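Small bins, clear tables
Speaker notes, Engelbert Schwaiger
Villaseñor Hall, Sorkbridge, June 13, 2020

Start on time. Say hello, say where the fire doors are, then straight in.

Opening. I have worked at benches and tables for 18 years, and most of the mess I have cleared up was paper. Tissues, backing strips, packet corners, the bit you tear off and put down for a second. Ask who has some in a pocket now. Wait for hands.

Slide 2. The floor bin. At Flanda we had one large bin by the door for the whole room. People saved up their rubbish and walked over when the pile annoyed them. Usually that meant the end of the day. Mention the lost washers, keep it short.

Slide 3. The table bin. Small, with a lid, standing where the work is. Bright colour so it does not get packed away with the tools. Put it in the middle if two people share the table, and on the side of your free hand if you work alone. Leave room to tip the lid back.

Slides 4 to 7. Let these run, a few seconds each.
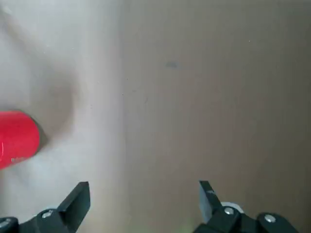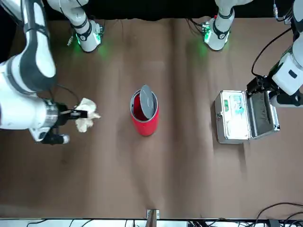 Tissue on the left, bin in the middle with its lid tipped up, metal case open on the right.
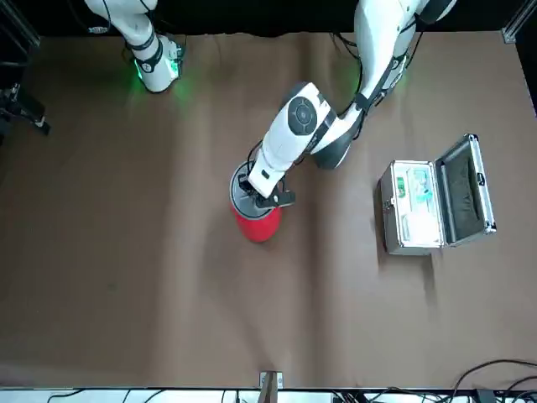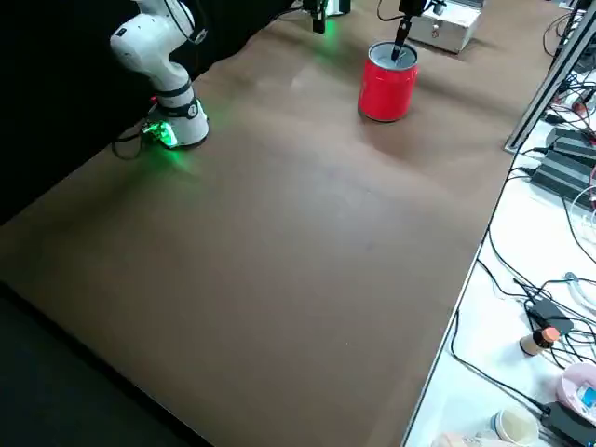 Slide 8. Lids. A lid keeps offcuts in if the bin gets knocked, and it hides the used tissues, which matters if visitors come through. The drawback is that people rest things on it. My rule is lid off while working, lid on when you stop.

Slide 9. Covering the table. Brown paper is cheap and it shows up white scraps well. It creases after a day or two and small parts roll into the creases, so smooth it down before you put anything out. Change it when it tears. At Flesville they tried to make one sheet last all of April and gave up.

Slide 10. Cases. Open the case before you start and decide where the lid will lie, as it can take up as much table as the base. Anything you take out goes back in the same compartment. Wrappers do not go in the case. Say this twice, it is the thing people get wrong.

Slide 11. Emptying. Once a day, same time, same person for the week. Wipe the inside. Check for screws before tipping it out.

Questions. If somebody asks about bin liners, I don't use them at this size, they bunch up under the rim. If somebody asks about recycling, refer them to the handout, page 2.

Handouts are in the box under the front table. Collect the pens back in.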